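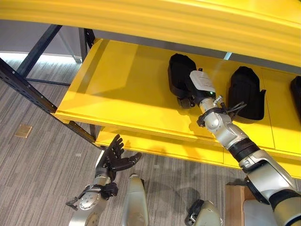 Yellow shelves, black uprights, and the padded black objects lined up at the back.

I've had a black metal shelving unit with bright yellow shelves in my Drerstead workroom since May, and for most of that time it was a dumping ground. Things went on it wherever there was a gap. Then one Sunday I took everything off and started over, and I've kept it in decent shape ever since (mostly!). So I'm writing down how I did it, partly so I remember next time.

What you need: a bucket of warm water, dish soap, 2 soft cloths, an old toothbrush and a flashlight. If your unit bolts together through punched uprights like mine, have the right wrench handy too.

Start by emptying the whole thing. I know, it's tempting to do one shelf and shuffle stuff up a level, but then you end up cleaning around piles. I put everything on a blanket on the floor and sort it right there – bags and cases in one spot, trays in another, cables in a third. Anything I haven't touched in a year goes in a box by the door.

Next, wipe the shelves from the top down. Glossy yellow paint is cheerful but wow, does it show everything. Use a damp cloth with just a drop of soap, then go over it again with plain water and dry it right away. If you let it air dry you'll get streaks, and you'll see every one of them when the light comes in sideways. Skip the scouring pads. I tried one in a corner and now I have a dull patch the size of a coaster that I look at every single day.
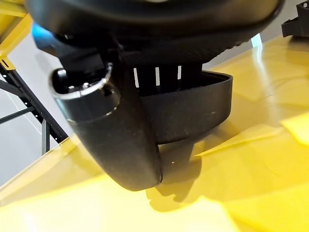

Glossy yellow shows every reflection.

While the shelves are bare, look over the frame. The holes in the uprights collect fluff, and that's what the toothbrush is for. Check each bolt by hand and snug up anything that wiggles, but don't crank on it. If the whole unit rocks, fix that before you put anything back. I folded up some cardboard for under one foot as a temporary fix. It's still there.

Now the shelf heights. I measured my tallest case and left about 2 inches above it, enough to get a hand in and tip the thing forward. My first try was way too tight and I kept scraping my knuckles on the shelf above, so do a test run with the real case before you tighten everything down.

Soft cases go at the back in a row, standing up if they'll stand. I line mine up by how often I use them, with the most used one on the left where I can reach it without moving my chair. Tuck the straps underneath or behind. A dangling strap will catch on whatever you pull out next, and then you've got the whole row on the floor.
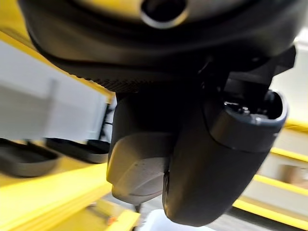

Posted by the Pedau Workroom blog, filed under Storage

Trays are the part I'm happiest with. Low, open, dark ones are great against the yellow because you can find them at a glance, and they stop little things from wandering. I keep mine shallow on purpose! In a deep bin I just pile things up and lose whatever is at the bottom. One tray is for things I use every day and another is for things waiting to be fixed, and that second one gets emptied once a month whether I've fixed anything or not.

For cables, let them hang down near the wall if they have to reach something, and coil the rest. I use strips of cloth tape, folded over so they don't get sticky. My old place in Bristden had cables running across the front of every shelf and I'd snag them with my sleeve constantly, so now nothing crosses the front edge.
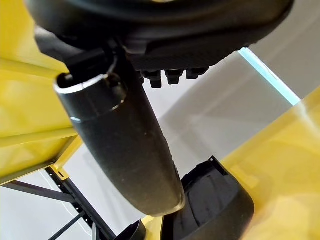

Labels come last, after you've lived with the layout for a week or so. I put mine on too early the first time and had to peel off 19 of them, which left gummy rectangles all along the front. A little cooking oil on a cloth took care of those, followed by soapy water. This time I only labeled the trays.

To keep it going, I do a quick pass before I shut off the lights. Cases go back in the row, loose bits go in a tray, and I give the front edges a swipe with a dry cloth. If something doesn't have a spot by then, it goes in the box by the door until I find one, and the box gets sorted when the lid won't close.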